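10/14/21

Murken turf rig, football cleat traction, second block

Reran the forefoot plate at 1289 N normal load after last week's drift on the torque channel. Load cell re-zeroed before each set. Same infill as the first block, raked and rolled between drops. Turf tray rotated a quarter turn after every set so the stud pattern doesn't keep landing on the same fibers.

Shoes on the bench: Flernska molded stud (size 11, left only) and the Cundar detachable, long studs front and rear. The Cundar pair is the one with the reglued outsole. Glue line checked at the toe and the medial edge, no lifting. If it lifts during the rotation sets, stop and log the set number, don't try to finish.

Translation first, then rotation. Peak translational traction on the Flernska was flat across the five runs. The Cundar climbed from run one to run three and then held. I suspect infill packing under the rear studs, because the trace gets steeper at the start of the pull and the peak itself barely moves. Want to see it on fresh infill before writing it up that way.

Rotation: 434 samples kept per run after trimming the approach and the release. Trim points are in the run sheet. Run two on the Flernska has a notch right before peak. Could be a fiber bundle letting go, could be the collar slipping on the shaft. Marked the collar with paint pen, will look for the mark moving.
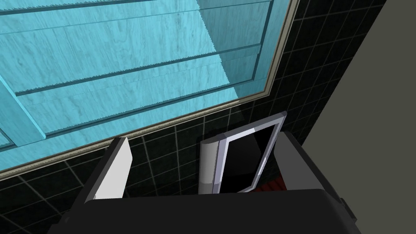
Should the rotation numbers be compared directly with the ones from the January block?
Only the Flernska ones. The Cundar was tested in January with short studs at the rear, so its peak torque belongs to a different setup and gets its own column.

Filter settings unchanged. Tried a lower cutoff on the notch run to see if the peak would shift; it dropped a little and arrived late, so I put it back. Raw files stay raw, filtered copies go in the subfolder.

Fothergill sent the revised protocol for the receiver cut drill. They want the plant foot angle held at the new setting and the drop height reduced. Fine for the rig, but the ankle fixture bottoms out near that angle with the Cundar collar on. Need a thinner spacer or the older collar. Check the older collar for the cracked set screw before using it.

Cycle counter on the carriage reads just under the 3000 service mark. Grease the rails before the next block and replace the front wiper. Belt tension was OK by hand, not measured.

To do:
- fresh infill, repeat Cundar translation, same load
- collar mark check after rotation run two
- spacer for the cut drill angle
- ask Fothergill whether wet turf is still in scope
- rail grease, wiper, reset counter

Tray left covered, load cell powered down, shoes back in the rack with tags on.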